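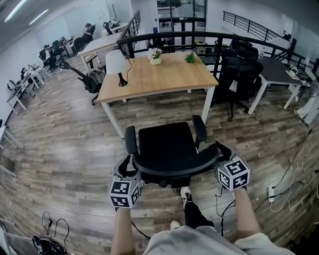
*Black office chair, armrests, open-plan floor.*

February, 14:30. Fairweather glue trials, batch two.

Henk Desmet brought the second set of test strips over from Gumarstead this morning. Same beech, same planing, but the bench there is colder than ours and I wanted both sets to sit in the same room before clamping. Left them stacked with spacers until lunch.

Glue mixed at 62 g per batch. The Usow hardener is thicker than the last tin and took longer to stir in. Wiremu thinks the tin has been open too long. I have written the opening month on the lid of the new one, please do the same.

Pull tests on the strips from batch one:

- Strip A: failed at 3,165 N, wood tore, glue line sound
- Strip B: failed at 870 N, clean break along the joint
- Strip C: not tested, jaw slipped twice and marked the face

B is far too low. The joint face has a shiny patch near one end, so I suspect it was handled after sanding. Wipe down with meths and don't touch the faces after that. C needs the coarse jaw inserts, which Warrick still has at Mokmont.
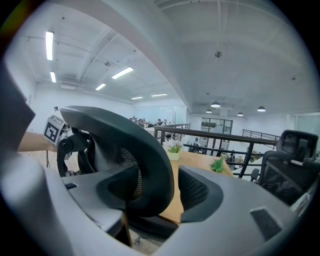
*Mesh back and headrest of an office chair.*

16:10. Batch two clamped, 3 strips, all marked on the end grain in pencil. Squeeze-out even on two of them. The third was dry along one edge, so I opened it, added glue and closed it again. Count that one separately in the results.

Siu-ming wants the numbers in the shared sheet with the room temperature next to each. The thermometer by the sink reads high, use the one on the shelf.

To do: ask Warrick for the inserts, order more spacers, re-sand C.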